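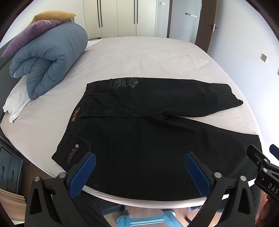

Figure 1. Jeans laid flat on the bed, seen from one of the hand-held grippers.

Notes on the site visit: garment handling with hand-held grippers
Course leader: Ishbel Lindsay
Read before Monday's seminar.

1. Purpose of the visit

The Brunthorpe open day in August included a demonstration of data collection for cloth folding. Our group was received by Gergely Nyitrai and Apinya Thammasiri. The task shown was folding jeans on a bed in a furnished bedroom. Each session is limited to 60 minutes.

2. Equipment

The operator holds one gripper in each hand. Each gripper has 2 fingers with textured blue pads on the inner faces. The fingers move on pivoted linkages, and the outer arms have triangular cutouts. Recorded episodes are stored in Herrero, the group's in-house archive, which held 1,489 episodes on the day of the visit.

3. Task definition

Start state: jeans spread on the sheet, legs apart.
Step 1. Grip one leg at the hem and lay it over the other.
Step 2. Align the hems and smooth the upper leg.
Step 3. Fold the hems toward the waistband.
Step 4. Fold once more and release.
End state: a flat stack, with both pads clear of the fabric.

An episode is rejected if the operator touches the garment with bare fingers.

4. Points raised in discussion

Dark denim on a pale sheet gives a clear outline. Fabric lying on fabric of the same color does not, and the crotch seam and hems then become the main landmarks. In Figure 1 the wedge of sheet between the legs is still exposed. Once the legs overlap, that cue is lost.

Sofia Michailidis asked about pad wear on rivets and buttons. Nyitrai replied that pads are inspected between sessions and that no wear figures are kept.

5. For the seminar

Write a start-state definition that would also cover a jacket. State which landmarks you would use and at which step each becomes hidden. Submit to Ketsara Sombatkul, maximum 2 pages.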